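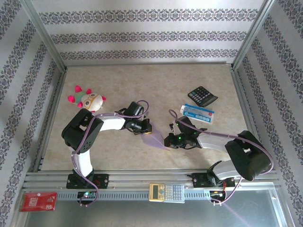
Senior project thread, week 9. Task: bimanual handover of a thin plastic sheet, left arm to right arm. Team is me and Willy Groen, Stinmont robotics club.

1/ Why a sheet: rigid blocks were solved by October. A sheet sags, so the free edge is never where the last trial left it. The grasp point has to come from vision every time.

2/ Policy is trained on 163 teleoperated demos. Willy recorded most of them. Mine are slower and we think the model picked up my hesitation before the close command.

3/ Clutter stays on the table during trials. Positions get shuffled between runs. Without it the policy keyed on the background and failed when we moved one object.

4/ Main failure: right gripper closes 2 cm short of the edge. Suspect the depth estimate. Translucent film is bad for it.

5/ Next: retrain with the wrist view weighted higher, 3 seeds, same eval set. Log for the current run ends at step 2171, where the left controller dropped off the bus. Reseated the connector, restarting tonight.

6/ Demo for the Zurkside regional is in December. Code goes up after that.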